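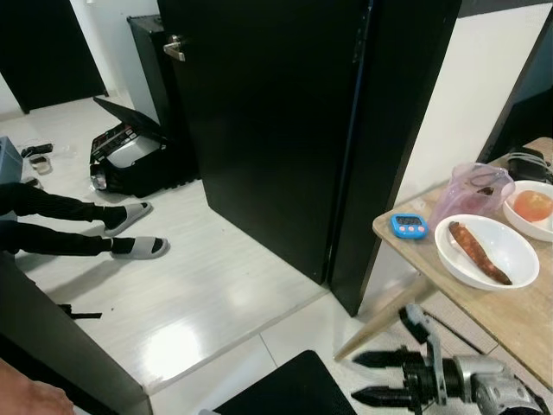
La table, l'armoire noire et la valise ouverte, un vendredi matin.

On nous vend depuis quelques années l'idée que la table du petit déjeuner devrait rester nue entre deux repas. Le catalogue Wallier en a fait sa couverture de janvier : un plateau de bois clair, une branche dans un vase, et rien d'autre. Les ateliers Dewan, qui facturent une matinée de rangement à domicile au prix d'un bon fauteuil, appellent cela « rendre la surface ». Je voudrais bien savoir à qui on la rend.

Une table sert à poser des choses. Je sais que la phrase est plate, mais elle semble avoir échappé à toute une profession. Une saucisse dans un bol blanc, un fruit dans un autre, un minuteur bleu à portée de main : je ne vois pas là un problème à régler. Quelqu'un va manger, ou a l'intention de manger, ou a changé d'avis. Le câble enroulé dans un coin n'a rien de beau, je l'accorde. Il a cependant l'avantage d'être là quand on le cherche, ce qu'on ne peut pas dire de ceux que j'ai rangés « une fois pour toutes » dans une boîte à couvercle, quelque part, au printemps.

Le raisonnement des méthodes de rangement est toujours le même. Chaque objet doit avoir une place, et cette place doit être fermée. D'où l'armoire. Plus elle est haute, plus elle est noire et brillante, plus on la croit capable d'absorber une vie entière. J'ai vécu six ans avec un meuble de ce genre, acheté chez Larnent pour 700 euros (livraison comprise, montage non compris, et le montage m'a coûté un samedi et une amitié de palier). Il a tout avalé sans difficulté. Ce qu'il rendait, en revanche, il le rendait mal : trois fois sur quatre je laissais la porte entrouverte pour ne pas avoir à la rouvrir, et la pièce perdait un bon mètre de passage.

Car une armoire ouverte prend plus de place que ce qu'elle contient, et les plans de catalogue ne dessinent jamais les battants. On y voit des rectangles sages le long des murs. On n'y voit pas non plus la valise, qui est pourtant le vrai meuble de beaucoup de gens.

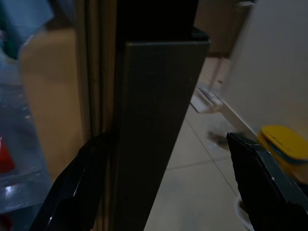 Moi, la valise, je l'ai gardée ouverte par terre pendant sept semaines après mon déménagement à Plaltunau, m'a écrit une lectrice, et j'ai fini par comprendre que je m'habillais mieux avec elle qu'avec le placard. Elle ajoute tout de même qu'elle a trébuché dessus deux fois dans le noir et qu'elle ne recommande la chose à personne de plus de cinquante ans.

Je prends l'objection au sérieux. Le désordre au sol n'est pas le même que le désordre sur une table, et mes adversaires ont raison au moins là-dessus. Des sandales, une sangle, un sac béant sur du carrelage brillant, cela se paie en orteils. Si l'on me demandait une règle, une seule, je dirais qu'il faut dégager les chemins et laisser les surfaces tranquilles. Mais les marchands de méthode font le contraire : ils commencent par la table, parce que la table se voit et que le résultat flatte. Le passage entre l'armoire et la fenêtre, lui, attendra la séance suivante.

Il y a aussi la question de l'argent, dont il est étrangement peu question dans ces brochures où l'on parle tant de légèreté. J'ai additionné, un soir de mauvaise humeur, ce que le programme complet de Dewan suppose qu'on achète pour posséder moins : les boîtes, les séparateurs de tiroir, les étiquettes, le panier d'entrée, le second panier pour ce qui déborde du premier. J'arrive à environ 1 116 euros. À ce prix-là on peut garder ses affaires dehors longtemps. 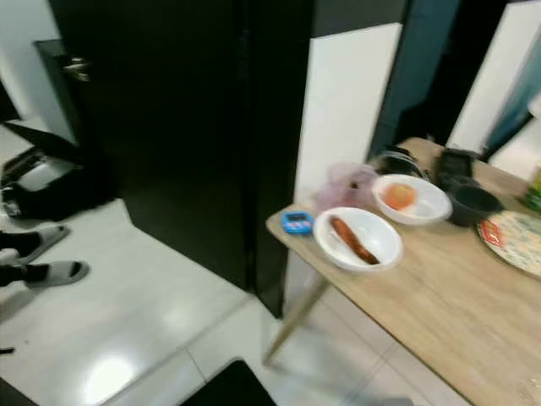
Et puis qu'aurait-on rangé, au juste ? Les bols reviendront au prochain repas. Le minuteur aussi. La peluche rose a sans doute sa place officielle dans une autre pièce, et je parierais qu'elle n'y passe pas beaucoup de temps. Un paquet posé sur une assiette à motifs sera mangé avant qu'on lui ait trouvé un compartiment. Ranger tout cela chaque matin pour le ressortir à midi me paraît relever de la figuration.

J'attends qu'on me montre une étude sérieuse, ou même un voisin convaincant, pour me prouver qu'on vit mieux devant un plateau vide. Jusqu'ici je n'ai vu que des témoignages recueillis une semaine après la visite du consultant. Qu'on y retourne au bout de six mois, sans prévenir, vers sept heures du soir, et qu'on me dise alors ce qu'il y a sur la table.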